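Budgeting for a road robot: what one small outfit spent, skipped and would buy again
Posted Sun 15 August

Quick one this week, typed up from a long phone call. The person on the other end runs equipment purchasing for Flumell, which does road surface checks for county and private clients. No name, by request. Flumell has put a wheeled robot into this year's budget to do edge-of-pavement runs, and I wanted to know what the line items look like once you get past the sticker price.

First thing I asked was where the money goes. Fast answer.

"Not the robot. Everybody asks about the robot. The robot was one line. Batteries, tires, a trailer, a second charger, the spare mast — that's the rest of the page."

The job that drove the purchase is the Ristthorpe access road. Long, straight, old asphalt, patched over and over. Flumell used to walk it with a wheel and a clipboard, two people, and the client wanted it done more often than that.
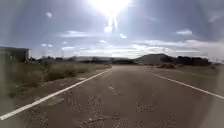 Ristthorpe access road, looking down the lane. Cracks and patching in the near pavement.

"You look at a road like that and think, easy, it's a straight line. And the steering part is easy. But you're planning for surface, and the surface is bad up close. So we put money in suspension and a better mount before we put money in anything smart."

They got three quotes. Druvo came in lowest but wanted a two-year service plan, paid up front. Kaushik was higher and sold service by the call. The third never sent the paperwork so that was that. Flumell went with Kaushik, partly on price over the full term, partly because the parts list was readable.

"I could see what a wheel hub cost. $452. Fine, I can plan around $452. With the other one I'd have to open a ticket to find out."

Tires next. I didn't expect tires to take up a third of the call but they did. The original order had the road tread only. Then somebody on the crew walked the left side of the route and came back asking about sand.

"It comes right over the edge. There's no curb, there's nothing holding it back. So your machine that you specced for pavement is going to be half on pavement, half on whatever that is."

A set of wider tires was $827. Not in the first budget. It got moved over from the training line, which they're still sore about, and training is now happening in the parking lot after hours.
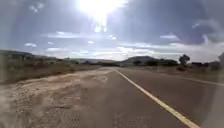

Left side of the route, sandy shoulder and scrub. Sand spreads onto the asphalt.

I asked about sun and heat, thinking there'd be a cooling item. There is, a small one — a shade hood and a fan kit, $545 together. More of a worry was glare.

"We run toward the sun for part of that route. You can buy a fancier sensor or you can change the schedule. Changing the schedule is free. We changed the schedule where the client lets us."

And where the client doesnt?

"Then we go back and do a second pass the other direction. I budget it as labor hours. It's in there, it's ugly, but it's in there."

Labor didn't go away, by the way. One person still goes out with the robot, in a truck behind, with the lights on. The plan assumed one and a half people saved. So far it's one. The spreadsheet has been fixed.

Some other bits I got down before the call dropped:

Spare batteries. They bought two, wanted four. Four is in for May.

Insurance. Ask early. Took longer than delivery did. The insurer wanted a written route plan for each road, so that's a day of desk work per site that had no line of its own.

Cleaning. A cheap blower and brushes, $50, bought at a hardware store. "Best money on the sheet. Put that in."

Storage. The trailer doesn't fit in the bay with the door down. They measured the trailer. They did not measure the hitch.

Last question was whether they'd lease instead, if they were starting over. Long pause.

"For one road, lease. We had one road when we signed and I was told there'd be more. There are more now, so I look fine. But I'd lease for the first season and I'd take the lease unit out to the worst stretch you've got, first week, and write down everything it eats. Then do your budget."

They're sending me the blank version of the spreadsheet, with the clients taken out. I'll put it up when it gets here. If your looking at Druvo's prepaid plan and have real numbers for the second year, send those too, I only have the one side.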